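Tendville: Season 3 Questions

Is Tendville coming back?
Yes. The show has been renewed for a third season of 13 episodes, the same number as the second. The renewal was confirmed before the second season finished airing.

When does it start?
Filming begins in March. There is no air date yet. The second season took seven months from the first day of shooting to the first broadcast, so a similar wait would be normal.

Who makes the show?
Cliltard, the production company behind the first two seasons. It also made Kundport, the hospital drama that ran before it in the same slot.

Is the original cast returning?
The four leads are signed for the full season. Two supporting actors have left for other work, and their characters will be written out in the first two episodes. New casting will be listed on the news page once contracts are signed.

Will the season pick up after the ferry episode?
It starts three weeks later. The inquiry into the sinking runs through the first half of the season, and the Kadrić family storyline carries on from where it stopped.

How long are the episodes?
Most run 44 minutes. The opener is 67 minutes and will be shown in one part — the second season's opener was split in two after complaints about the late finish.

Can I watch the earlier seasons?
Both are available to stream. The first season is also out on disc with subtitles. A disc release for the second has been agreed but has no date.

Can I be an extra?
The list for the harbor scenes is closed. It drew 2,188 applications. A second call for the courtroom scenes will open during filming, and you must be 18 or over and able to attend on weekdays. 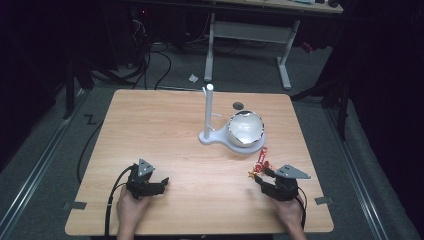

Where is the show filmed?
Exteriors are shot in two coastal towns, and the street names are changed for the screen. The police station, the Kadrić house and the courtroom are studio sets.

Are there set tours?
Not during filming. Tours of the studio sets ran for a short time after the first season and may be offered again.

Will there be a fourth season?
No decision has been made. The writers have said the third season has a proper ending — it won't stop on a cliffhanger.

Comments (3)

harborlight: Glad the opener is in one piece this time. Any word on who wrote it?

mel_k: Still waiting for season 2 on disc. My parents don't stream anything.

Portside22: Hope they keep the same theme music. Kundport changed theirs and it was never as good.

Last updated 18/12/2019 | Contact us | Copyright Tendville Episode Guide | Back to top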